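Workshop news: the two-arm bench

Members who come in during the evening will have noticed that the big table at the back has been claimed since November. Edvin Haugen and Orvokki Heinonen are building a sorting bench on it, with two arms working from opposite sides, and they have asked for a few lines here so that people know how far it has got and what help is wanted.

The idea came from the spares shelf. Everyone drops small parts into whichever tub is nearest, and by the end of the month it takes an evening to put them right. The bench is meant to lift mixed items out of one container and put them in another, slowly, while people get on with something else. Edvin is doing the mounts and the wiring. Orvokki is doing the software, and she works out every layout in the simulator before anything is drilled.

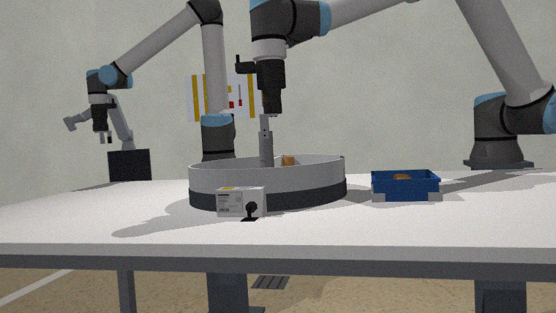
Reach has been the main trouble. In the first layout both arms stood at the back and kept wanting the same bit of air over the middle of the table, so one had to wait while the other finished. The current one gives the round container to the nearer arm, with its gripper pointing straight down over the ring, and keeps the other arm back on the left with its fingers empty until it is called. The blue bin is held by corner brackets at the front. Orvokki would like the same sort of bracket for the round container, but a curved one is more work and the printer queue is long.

Tall parts are the next job. A cylinder stood on end has to come up clear of the wall before the arm turns, and the lift height in the program was set with small blocks in mind. Orvokki has raised it by 40 mm for now. Nghĩa Đỗ thinks the height should be worked out from the part each time — he has offered to write that piece if someone else will test it.

On the real table, the base plates are cut and one is bolted down. Please don't lean on it or use it as a vice. The second plate is waiting for longer bolts, which Minoru Kinoshita is picking up with the next Laaksonen order. If you want anything added to that order, write it on the sheet by the door.

Still wanted: a flat offcut for a cable cover, up to 3 metres of cable chain, and small boxes with printed labels in any condition. Leave them in locker 231. Edvin is usually in after seven and will show anyone how the stop button is wired.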